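**Mistwood Owners' and Operators' Forum > Automation > Domestic and Light Commercial**

## Thread: Are machines ready for routine household chores? Submissions invited

**tonden_facilities** (original post)

Members are invited to comment on whether a machine can presently be entrusted with ordinary household or shop-floor chores. The Tonden residence program has 328 units under management and is asked at each budget review whether any part of the housekeeping labour could be automated. We would prefer to answer from members' experience than from suppliers' brochures.

For the purposes of this thread, "entrusted" means that no staff member is required to be in the room. A machine that needs a supervisor at its side should be reported as a machine that needs a supervisor.

I would ask that posters state whether their remarks concern simulation, a trial on site, or regular service. The three have been mixed freely in earlier threads.

---

**flarneck_sim**

Our remarks concern simulation only. Flarneck is modelling a dining room with a single arm, and the task under study is table clearing. We began with the table because it is the chore our members request most often, and because its surface is flat and its height is known. 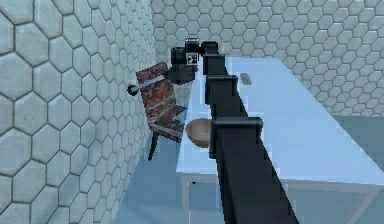 The task set has 1,018 episodes at present. Each varies the position of the items, the lighting and the placement of the furniture. Bowls are the most forgiving item we have modelled -- the rim offers a natural place to grasp. Thin, flat items are considerably harder, as the fingers have very little to close upon.

Our provisional view is that clearing a table of known items is achievable under supervision. We do not consider it ready for an unattended room, and we would not support a claim to that effect on the strength of simulated results.

---

**woo_millwork**

I must register some disagreement with the premise. On our shop floor at Woo, a fixed machine has loaded blanks into the planer for 10 years with nobody standing over it. The chore is routine, the machine performs it, and the matter was settled long ago. It seems to me that the household trade is asking for one machine to do everything and then declaring that machines can do nothing.

---

**tonden_facilities**

The point is fair, and the planer example will be included in the summary. I would note, however, that the blanks arrive at the same height and in the same orientation each time. Our residents do not leave their dishes in that manner.

---

**mistwood_strata**

Speaking for a strata body with 20 townhouses: the table is of limited interest to us. Our largest cleaning expense is tile, in kitchens, bathrooms and entry halls. Has any member assessed floor or wall tile as a task in its own right?

---

**flarneck_sim**

We have done preliminary work on this. The room in our model is finished in hexagonal tile with dark grout, and the choice has proved more instructive than expected.
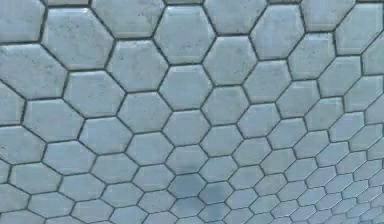
Two difficulties should be recorded. The first is deciding where cleaning is needed. A change in tone may be a stain, a shadow or simply a variation in the glaze, and a person will generally settle the question by rubbing it with a thumb. The second is localization. A regular pattern repeats itself in every direction, and a system that relies on matching what it sees may place itself one tile over from its true position without registering any fault.

Neither difficulty is fatal. Both add cost.

---

**woo_millwork**

With respect, a member of the cleaning staff does not determine whether a tile is stained before mopping it. The whole floor is mopped. A machine could do the same and avoid the first difficulty altogether.

---

**mistwood_strata**

That would be acceptable for floors. It would not be acceptable for walls, where our contractor charges by the hour and spot cleaning is the usual instruction. Grout is also damaged by unnecessary scrubbing, and we have already paid for one regrouting that we attribute to an overzealous rotary brush.

---

**flarneck_sim**

We agree with mistwood_strata as to walls. As to floors, we accept the correction from woo_millwork and will add a full-coverage mopping task to the model. Contact force will be the governing variable, and our simulator is at its weakest in that area. Results should be read with corresponding caution.

---

**tonden_facilities**

Thank you to all who have contributed. The interim position to be forwarded to the budget review reads as follows:

- Fixed, repetitive loading work: in regular service at one member's site.
- Table clearing with known items: simulation only, supervision assumed.
- Floor tile, full coverage: task to be modelled.
- Wall tile, spot cleaning: not recommended at this time.

Objections to the wording may be posted until the end of October. Members with a site trial of any kind -- successful or otherwise -- are particularly encouraged to reply.

---

**woo_millwork**

No objection, provided "one member's site" is amended to read "at least one". I doubt that ours is the only planer in the membership.

---

**tonden_facilities**

So amended.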